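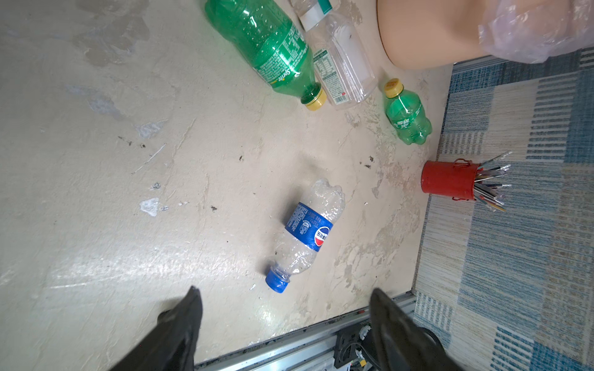 *Plastic drink bottles on a concrete floor. One has been partly flattened.*

## Why do people squash bottles?

An empty bottle is mostly air. If you throw it in the bin in its full shape, the air takes up space that other bottles could use. Squashing pushes the air out.

Try it at home with a clean, empty drink bottle:

1. Take off the cap.
2. Press the middle with both hands.
3. Screw the cap back on.

With the cap on, air can't get back in, so the bottle stays thin. Take the cap off and it may puff up a little.

Look at the creases in the Pepsi bottle. Plastic that is bent hard keeps its wrinkles. The blue cap is much stiffer than the bottle — it is usually made from a different kind of plastic. Recycling plants can separate the two after shredding, in a tank of water. Cap pieces float and bottle pieces sink.

At the Utden recycling center, one big bag holds 328 whole bottles or 934 squashed ones.

Some towns want bottles left whole so the sorting machines can spot them. Ask a grown-up to check the rules where you live.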